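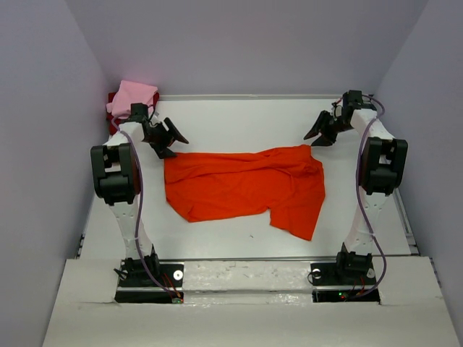 How do you teach a robot to fold laundry?
You drive it through the job by remote control, over and over, and keep the recordings.

Siu-fong Lui has been doing the driving for Relwood since July. Her tally stands at 470 folds, of which she would show 57 to her mother. The rest go in too, under a tag spelled "recovery," a generous word for it. Each run gets 40 seconds. Sleeves take most of them. 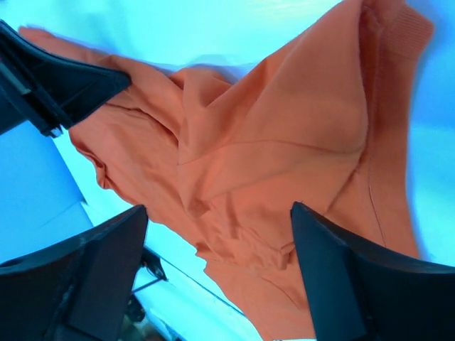

Orange garment, mid-session, from the gripper's side.

New drivers start on flat cloths and move up to things with seams once they stop apologizing to the arms. Sign-up sheet is by the Truller bench. Bring patience and a shirt you don't like much.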